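How to Clean the Grease Filters and Underside of an Over-the-Range Microwave

By Fongchan Yensuk
Posted 2018-08-13

When we moved into the house on Dotthorpe Lane, I cleaned that kitchen top to bottom before I unpacked so much as a spoon. Cabinets, floor, oven, inside the drawers, everything! And then one evening in June I bent down to pick up a potato I'd dropped, looked up on my way back, and saw the bottom of the microwave. Well. I won't describe it to you, but I will say that three families had probably fried bacon under it before us and I'm fairly sure none of them had ever dropped a potato.

So this is how I do it now, every couple of months, and it really isn't a bad job once the first big cleaning is behind you.

What you'll need

A sink or tub big enough for the filters to lie flat
Very hot tap water
Dish soap, the kind that says it cuts grease
Baking soda
An old soft toothbrush
A few rags you don't love
A step stool, if you're short like me

Step 1. Let everything cool and cut the power

If you've been cooking, go and have a cup of tea first. Then unplug the microwave (the plug is usually in the cabinet above) or switch it off at the breaker. Lay an old towel over the cooktop to catch the drips.

Step 2. Take the filters out

Most models have one or two metal mesh filters underneath, each with a little tab or ring. Slide the filter toward the back or to the side, and it should drop down at one end. If it won't budge, it's most likely glued in with old grease, so hold a hot, damp rag against the edges for a few minutes and try again gently. Please don't pry with a screwdriver. I did, and I had to order a new filter from Larero and wait for it, feeling silly the whole time.

Step 3. Soak and scrub

Fill the sink with the hottest water your tap gives you, add a good squirt of soap and 3 tablespoons of baking soda, and slide the filters in. Leave them fifteen minutes or so, then go over both sides with the toothbrush. Rinse, shake, and stand them on end to dry completely. A charcoal filter is a different animal and mustn't get wet at all; those just get replaced.

Step 4. Wipe the underside and the wall behind

Wring your rag out well in warm soapy water, because you don't want anything dripping into the light or the fan opening. Work from the back toward you, and change rags sooner than you think you should. Then do the backsplash while you're down there. Tile is easy, but grout holds on to grease, so give the lines a pass with the toothbrush and a paste of baking soda and water, and rinse with plain water after.

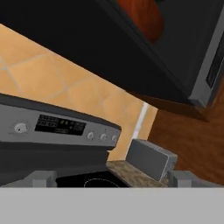

Step 5. Dust the vent slats

Run a dry, clean brush along any slats first, then a barely damp cloth wrapped around a butter knife. Go slowly, one slat at a time, with the radio on.

Step 6. Put it all back

Once the filters are bone dry, slide them in the way they came out, restore the power, and run the fan on high for 5 minutes. If it rattles, a filter isn't seated, so pop it out and try again. Mine takes two tries nearly every time.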